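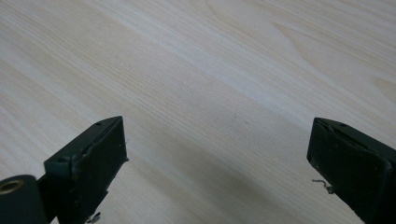

*The Teduritz fingers, open over the test board.*

Iman Samir has spent since November comparing two hand-held grippers, the Teduritz and the Medrano. The Teduritz has logged 2,501 grasps so far, the Medrano 198.

"The pads scuff early," Samir says of the Teduritz. "I don't mind that. I mind when the two sides stop closing evenly."

She changes pads every 24 hours of use and writes down each slip by hand. The Medrano grips thin parts better, she says, but it tires the wrist - "after 97 picks I want to put it down."

The Atley controller is next.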